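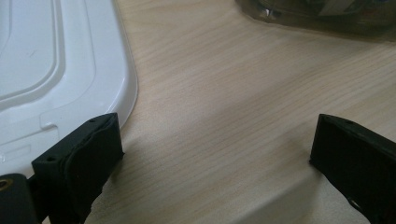 I have a set of food storage containers that came with our house, left in a kitchen cabinet by the previous owner, and I am trying to work out how the lids are supposed to come apart for cleaning, or if they come apart at all. The lids are white plastic with rounded corners. There is a raised border along the rim and then a recessed panel inside that with its own rounded outline, and near one side there is a small rectangular tab molded into the surface. I had it lying flat on the table when I was looking at it, and from that side it looks as if the inner panel could be a separate piece. My problem is that a smell stays in the lids. I kept chopped onion in one of the containers back in March and that lid still smells of it, even though I have run it through the dishwasher many times since. The container itself is fine. I assume something is trapped between the panel and the border.

I have tried pressing on the little tab and nothing moved. I also tried a butter knife along the edge of the panel, but I stopped when it started to leave a mark. There is no brand on the lids that I can find. The bottoms of the containers are clear and the only marking on them is the number 5 in a triangle. My mother-in-law thinks they are Flondell, but hers have a gray gasket and mine do not have one that I can see.

Does anyone know if the panel is meant to come out? And if it isn't, how do I get rid of the smell? I would prefer not to replace them because they fit the shelf exactly and I have not found anything else that does.

Posted by kitchen_on_maple, October 2019

Conall Breathnach

From what you describe it is most likely one piece. A recessed panel is a very common shape for a lid. It makes the lid stiffer and it lets the next container sit on top without sliding. The outline you see is a step in the plastic. If you want to be sure, put a few drops of water with food coloring along the outline, leave it for ten minutes and wipe it off. If the lid is one piece there is nowhere for the color to go. If there is a seam you will see a thin line of color left behind. Use blue or green and not red, as red can stain white plastic.

The raised tab is harder to say anything about without holding it. On some lids a small rectangle like that is a blank spot where a maker's name or a size would go. I had some Ketari lids with a similar rectangle and it did nothing. If it does not move with light pressure I would not force it.

For the smell, the number 5 is on the container and the lid may be a different plastic. Softer lids take in onion and garlic much more than hard containers do, and the dishwasher does not help much because the heat dries the lid before the smell has come out. What has worked for me:

Make a paste of baking soda and a little water. Spread it over the inside of the lid and push it well into the corner where the panel meets the border. Leave it overnight. Rinse with warm water, wash with dish soap, and then put the lid outside in the sun for an afternoon with the inside facing up. Repeat once if needed.

Do not use bleach. It leaves its own smell, and it can make the surface rough so the next onion is worse.

Also check the underside of the rim with a toothpick. There is often a narrow channel there where the lid grips the container, and food gets packed in where a sponge cannot reach.

rosalind_t

Mine did this and I threw them out. Bought Prosel ones with glass bottoms and now onions go in a jar anyway. Life is too short.

pantryshelf2

I agree with the toothpick. An old soft toothbrush is faster if the channel is wide enough.

One thing to add about storing them. Don't snap the lids onto empty containers when you put them away. Keep the lids standing on edge in a rack or a small bin so air gets to both sides. I keep mine in an old Manninen letter holder. A lid that went away with a faint smell comes out with a strong one if it has been closed up for a month.

If the smell is still there after the baking soda, mark that lid with a dot of permanent marker on the outside and use it only for onions.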